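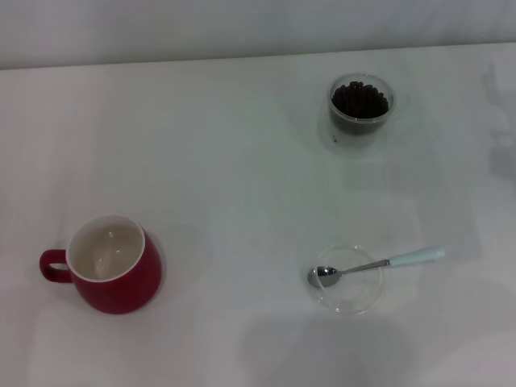 So did the machines take anybody's job?
Depends who you ask in our building, and at what time of day. Headcount is the same as it was in January. The jobs under the headcount are not.

Quick post, I have to be on the floor at 6. People keep asking me in messages so here goes, all in one place.

I work at Hindard. We roast coffee, bag it, and send out sample kits to cafes and offices. I was on kits for four years. Beans weighed, cup checked, spoon in, card in, box shut, next. You get fast. You also get a shoulder.

Then we got the Driltura line. It does the weighing and the filling, and there's an arm at the end that puts the sealed bags in the boxes. Before it came they sent 2 people from Qudah to watch us work. Whole shift, tablets out. They asked good questions, I'll give them that. Why do you tap the scoop. Why do you turn the mug before you wrap it. I didn't know I turned the mug! Turned it handle toward me, every time, for four years. Apparently everyone on kits does it a bit different.

First month was bad. Not going to dress it up. The line stopped all the time and the whole thing has to be cleared before it restarts, so you'd stand there with your arms folded and then work like crazy to catch up. More tiring than doing it by hand. Dark roast was the worst, the oily beans stuck in the chute. On one shift we made 283 kits. By hand our normal was well over that, so you can imagine the mood at break.

It's better now. Best shift so far was 633, same crew. I was on that one and I will admit I was a little proud, which is silly, I mostly watched a screen and cleared jams.

And that's the change really. Watching. I used to have a job where my hands were busy and my head was free. I'd plan dinner, listen to the radio, talk to whoever was across the table. Now hands free, head busy. You can't drift off. The light goes amber and you've got a few seconds to get to it before it goes red and everybody downstream is waiting. I go home tired in a different place. Shoulder is great though. Havent had the heat pack out in weeks.

Talking is what I miss. The old table, you faced each other. On the line we stand spread out along one side and the filler is loud, so you get a wave and thats it. Someone started a group chat for breaks, which is fine, not the same.

Things that did not get automated, since people assume it's everything:

Tasting. Obviously.

Mugs and glassware. Anything breakable still gets wrapped by a person. They tried the arm on it for a while and went back.

Returns. Every return is weird in its own way.

The custom kits, where some office wants a particular mug and a particular spoon and no card. Small runs. Not worth setting up the line for. I ask for those shifts now, and so does everyone else, so there's a rota, and there was an argument about the rota. A kit-packing rota! A year ago people were swapping out of it.

Scheduling went to software too, it's called Timeo, and if I'm honest that one changed my life more than the arm did. It gives us our shifts 12 days out. The old way was a sheet on the wall and a supervisor who knew you had a kid with a dentist appointment. Timeo doesn't know about the dentist. You put in a request and it says pending. Mine said pending until the day after the appointment. They've since let the supervisors override it, after enough of us complained, so go complain if your place gets something like it. Early, and in writing.

Pay: small bump for those of us who did the line training. Two days of training, one of them mostly about where not to put your fingers. Not everyone wanted to do it. A couple of the older packers moved over to shipping instead and I think they were pushed a bit, nobody said pushed. They'd been there longer than anyone. Still bothers me and I don't have a neat thing to say about it.

Would I go back to the table? Some mornings. On a custom run with the radio on, I forget there was ever a question. Then my shoulder starts up around the third hour and I remember.

OK, it's 5:20 and I haven't found my shoes. Will write up the jam clearing stuff another time, a few of you at other plants asked for it.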